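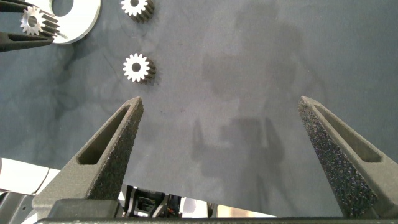

Baratell pinion gears

Small spur gears with a short body behind the toothed face, sold singly or in packs. The face has a plain round bore through the centre and square-tipped teeth. The face is bright and silvery, the body a darker bronze tone.

Suitable for small gearboxes, model drives, feed rollers, timers and bench projects where space behind the face is limited. They are not meant for lifting gear or anything that carries a person.

Pack sizes

Single gear – order code BP-347
Pack of 3 – order code BP-347-3
Trade box of 1000 – order code BP-347-T

Trade boxes are packed to order and leave the warehouse separately from the rest of your goods. If you need fewer than a full box but more than a few packs, ask for a price by email.

Choosing the right gear

The size code is the same for every gear on this page, so packs bought at different times can be mixed. If you are replacing a worn gear, check four things on the old one: the number of teeth, the outside diameter of the face, the bore and the overall length. Measure the bore with a pin gauge if you have one. Calipers tend to read small on a hole this size.

Drawings with full dimensions are sent free on request. Please quote the order code. We can't identify a gear from a photo alone, but you can post us a sample and Lise Lemieux in the parts office will match it against stock. Samples are returned with your order, or on their own if you pay the postage.

Fitting

Clean the shaft and the bore before you start. Push the gear on by hand as far as it will go, then press it home with even pressure on the centre. Do not hammer the toothed face. A knock on one tooth is enough to make the drive noisy, and the damage can be hard to see.

Turn the drive slowly by hand through two full turns before switching on. If it feels tight at one point, take the gear off and look for a burr.

A thin smear of light grease on the teeth is enough for most uses. Leave the bore dry.

Storage

Keep gears in their bag until needed. Lay them out on a soft cloth or mat when sorting – they roll, and a hard bench marks the teeth.

Delivery and returns

Orders placed before 2 pm are sent the same working day if in stock. The trade box takes up to 3 weeks. Unused gears can be returned in their original bag. Gears that have been pressed on to a shaft can't be taken back unless faulty.

Related items

Pacheco bore reamer, hand type
Flolus light gear grease, tube
Emano sorting mat

Trade accounts: Normand Sandhu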